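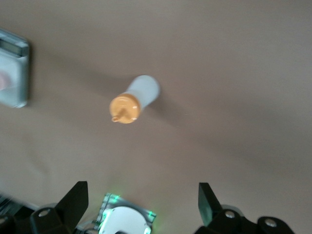 Karimby Squeeze Bottles: Frequently Asked Questions

What can I put in them?
Anything thin enough to pass through the nozzle. Customers use ours for salad dressing, chocolate sauce, icing, craft glue and fabric paint. Chunky salsa and whole-grain mustard will clog the tip.

What sizes do you sell?
The small bottle holds 200 ml and the mini holds 60 ml. Both take the same cap.

Can I use one bottle for glue and then for food?
No. Once a bottle has held glue, paint or ink, keep it for crafts. Many people buy two cap colors to tell them apart.

How do I fill a bottle without making a mess?
Take the cap off, stand the bottle upright and use the wide funnel. Stop a finger's width below the neck. If you fill by weight, set the empty bottle on a kitchen scale, press tare and pour. The small bottle weighs 16 grams without its cap.

The nozzle is blocked. What should I do?
Unscrew the cap and soak it in warm soapy water for ten minutes, then push a toothpick through from the inside. Don't use a metal skewer. It can widen the opening, and the bottle will drip after that.

Can I cut the nozzle for a thicker line?
Yes, with sharp scissors, a little at a time. It can't be reversed, but spare caps are sold separately.

Are they dishwasher safe?
Bottles and caps can go on the top rack. Wash them apart from each other. Leave them upside down on a towel overnight before putting the caps back on.

My bottle leaks when it lies on its side.
The nozzle is open at the end, so thin liquids will run out slowly. Store filled bottles upright. If yours leaks around the rim of the cap, take the cap off, wipe the threads and screw it back on straight. Contact us if it still leaks and we will send a new cap.

Will tomato sauce or turmeric stain the plastic?
It can. Rinse soon after use. Baking soda and water left in overnight will lighten most stains.

Do you sell to cafes and schools?
Yes. The case of 169 is now handled by our distributor, Chacko. Smaller orders come straight from us.

Do caps from the old Wetari range fit?
No. The Wetari neck is narrower. We still have Wetari caps in packs of 13 until they run out.

How long do I have to return an order?
30 days, unused, in the original bag.

Page updated 28 Oct 2026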